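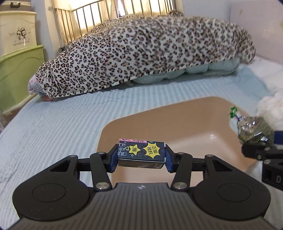 Slide 1. Small printed box held between the jaws, tray underneath.

Hi everybody, thanks for sticking around after lunch. I promised the organizers a talk about grip faults, so that's what you're getting, and it's mostly the story of one really annoying fault that ate my July.

(Let the slide sit for a few seconds. Drink some water.)

So, a box. Stiff sides, flat ends, you squeeze it and it pushes back. Boxes make everybody look good! Our log for the Kirkden work has 3,482 grasps in it, and if I'd only shown you the boxes you'd think we had nothing to talk about. Then you get to the bags.

Bags give. The jaws close, the film folds, whatever's inside shifts over, and the jaw position keeps creeping in after the force reading has already gone flat. Our software, which we call Korent, looked at that flat line and said "held." It said "held" 402 times when the thing was on its way down. I went through every one of those by hand, and yes, I was as cranky as you'd imagine.

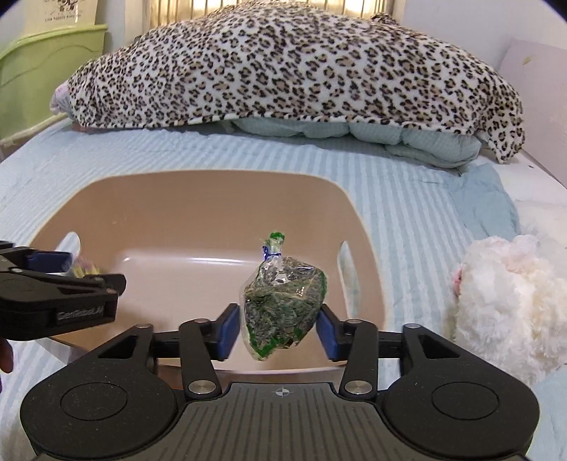
Okay, so where was the fault? My first guess was the pads. I cleaned them, swapped them, swapped them back (don't do that, label your pads). No change. Second guess was a loose pivot, and I lost a whole week to that one. The real problem was a timeout. Korent waited 25 milliseconds after the force settled and then stopped checking. For a box that's plenty. A soft bag is still moving at that point, and by then we'd quit looking.

(Ask: who here has a timeout they've never questioned? Wait for hands.)

Now the safety part, and please don't skip it if you borrow these notes. When Korent thought it had a grip, it also turned off the pinch limit. So a false "held" meant jaws that could keep closing with no cap on them, near fingers. We caught it on the bench at Saarela when a jaw shut on an empty bag. I've put my own thumb in that spot plenty of times, so that one stayed with me.

What we changed: the pinch limit stays on, period. The check runs until release. And Kustero, our logger, now saves jaw position next to force, so you can see the creep. We reran 1,314 bag grasps and the false "held" calls dropped to two. I still can't explain those two – if you've got a theory, come find me by the coffee.

(If time is short, skip the logger demo and go to questions.)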